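The desk job: training a robot to tidy up at Jeltico

By Rania Shawky

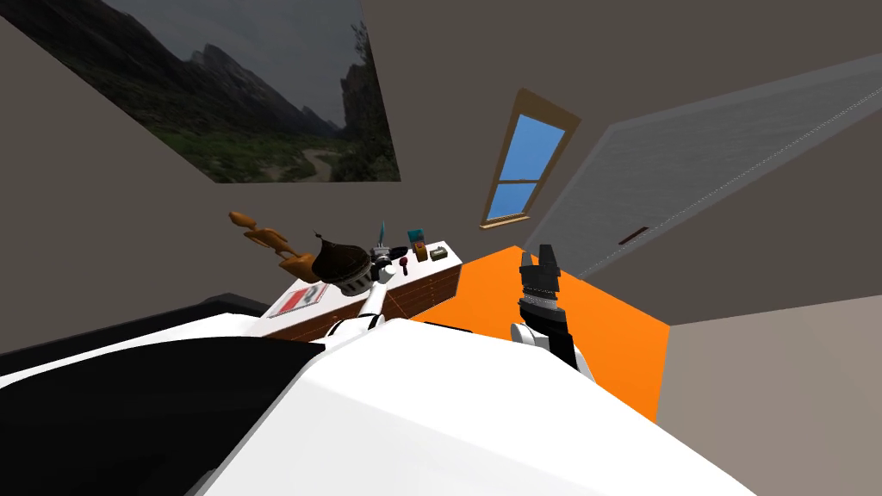 A simulated two-armed robot reaches in among the objects on a desk. Render: Jeltico

Before a robot clears a desk at Jeltico, it has to clear one in software. The serviced-office firm rehearses every routine in Clidero, a simulator in which rooms, furniture and clutter can be altered between runs. Its current test set holds 194 room layouts.

The work has changed the evening shift. Pirmin Riedl supervised 14 cleaners until December. Two of them now spend half their hours reviewing simulated runs, marking where a gripper came too close to a cup or went for the wrong box.

"They know what people leave on desks," Riedl says. "The engineers didn't."

Training for the review post takes 40 hours and is paid at the higher technical grade. Floors, kitchens and washrooms stay with the crew. Riedl's remaining complaint concerns the rota, which still lists reviewers as cleaners and books them for both jobs at once. A corrected version is due next month.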